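# Personal property taken at booking and not returned after transfer to another county

**Posted by: trirkdale_resident**

My brother was arrested in August on a failure-to-appear warrant while he was living in Trirkdale. The warrant had been issued in Loston, so he was held here for 3 days and then moved. He has since been released on bond. The Trirkdale jail gave him a receipt for a wallet, a phone, a set of keys and a blanket from his vehicle. Loston returned the wallet and keys only, and states that nothing else arrived with him. Which office is responsible for the remaining items, and is there a deadline for claiming them?

**Posted by: Records Desk, Nasinow Legal Help**

The agency that issued the receipt is responsible for the property until another agency signs for it. Your brother should send a written request to the property clerk at the Trirkdale jail and ask for a copy of the transfer sheet. If the phone and blanket are not listed on that sheet, they were most likely kept in Trirkdale – either in jail storage or as evidence.
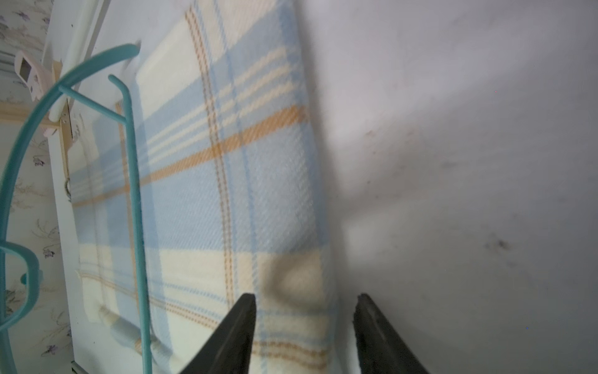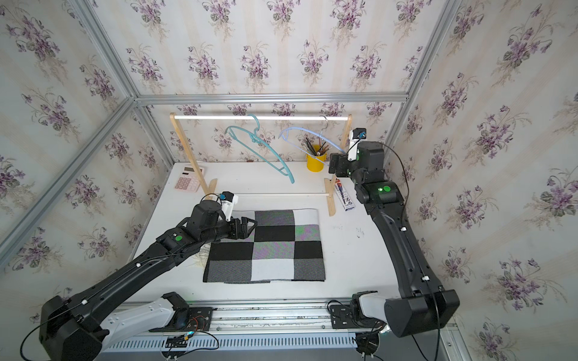

The request should identify each item in enough detail that a clerk can match it on a shelf. Entries on booking receipts are often very short, and "one blanket" is of little use in a room that holds many of them. A plaid one should be listed as plaid, with its colors given in order, such as cream with light blue bands and thinner orange and tan stripes. The phone should be listed by maker, color and any visible damage. A copy of the receipt should be attached, and the original should stay with your brother.

Deadlines are set by state law and by the policy of each jail, and unclaimed items may be destroyed or sold once the period has passed. We advise sending the request now and asking the clerk to state the deadline in writing. If an item is being held as evidence, the jail cannot release it, and the request must go to the prosecutor or the court.

**Posted by: simon_street_36**

Call them. Mine was in the vehicle impound, not the jail. Took about 3 weeks.

**Posted by: Loston Court Users Group**

One addition to the above. A person other than the owner generally needs a signed release before property will be handed over – some jails also require that the signature be notarized. Your brother should state in the form which items you may collect. Please bring photo identification and the case number from the Loston warrant, as the Trirkdale booking number may not appear in both systems.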